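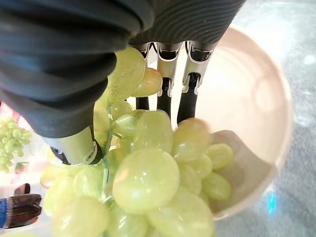 Presov talk - notes for myself, please go slowly!

Good evening, everyone, and thank you for coming out. (Wait for the chairs to settle.) I want to tell you why I'd send almost anybody to Presov, in eastern Slovakia, for longer than the one lunch stop most tours give it.

I got there on a Griltik coach with 90 minutes to look around, and I was so cross about leaving that I went back in February and stayed a week. Tell the story of the wrong guesthouse here, but keep it short this time.

Main Street first. It's long and wide, with the big church in the middle, and you'll want to walk up one side and down the other. Then soup.

Money: my second trip came to 967 dollars with flights, and the Charbonneau package was 600 more for fewer nights. Pause - people like to write that down.

If there's time, the Grasisdale walking group and their 2 spare places. Questions until the lights go up, then coffee at the back.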